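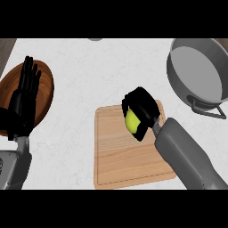
Matchday ground check, Relleck Park, home of Venter FC reserves and under-18s. Walked on Thursday evening before the first home game of September, gates and stands first, then the pitch, then the clubhouse. The clubhouse kitchen is on the list again this season, and the rules there are short: the counter is wiped down before food comes out, bread is cut on a wooden cutting board kept for bread only, and a cooking pot stays at the back of the counter, away from the serving hatch.

Inspected by: Armindo Antunes
Checked over by: Gaurav Rastogi, match secretary

PITCH AND GOALS

Goal frames anchored, both ends – OK
Comment: North goal had a loose bolt on the rear bar. Tightened during the walk.

Nets attached, no hooks exposed – OK, one repair
Comment: Tape on the left side of the south net is a stopgap. New clips are on order from Tenovik.

Corner flags, rounded tops, full height – OK

Playing surface clear of stones, glass and holes – ACTION
Comment: Divots in the south penalty area were not filled after training. One is 4 inches across. Fill and tread in before Saturday's warm-up.

Sprinkler heads flush with the grass – OK
Comment: The head nearest the center circle sits low and collects sand. Brush it out.

Run-off between touchline and rail clear – ACTION
Comment: Training mannequins left behind the far touchline. Move to the store.

DUGOUTS AND TUNNEL

Benches fixed to the floor – OK

Roof panels secure – OK, watch
Comment: The away dugout panel rattles. Screws hold for now. Look again after the next windy spell.

Tunnel floor dry, matting flat – ACTION
Comment: The edge of the mat curls up at the dressing room end, right where players come out in studs. Glue it or take it up.

Stretcher and first aid bag in place – OK
Comment: Ice packs replaced. Bag sealed.

SPECTATOR AREAS

Exit gates open outward and unlocked from the inside – OK
Comment: Gate 8 sticks. It opens with a firm push but should be planed before the cup tie with Clundolell, when we expect a larger crowd on that side.

Terrace steps, edges painted and visible – ACTION
Comment: Paint has worn off on the bottom two steps of the east terrace.

Handrails firm – OK

Floodlights, all lamps working – 1 FAULT
Comment: One lamp out on the northwest pylon. The referee can still play the game under the others. Electrician is booked.

CLUBHOUSE

Fire extinguishers in date – OK

Emergency lights tested – OK
Comment: Left running for 10 minutes, no dimming.

Hot drinks served with lids – OK
Comment: Lids are running low. Order before the Clundolell game.

Back door clear – ACTION
Comment: Crates stacked against it again. This was also on the last sheet.

FOLLOW-UP

Divots, mannequins, mat and back door to be done by noon on matchday. Step paint can wait for a dry day, but put a steward there until it is done. Gaurav to sign the sheet once Armindo has walked the open items a second time.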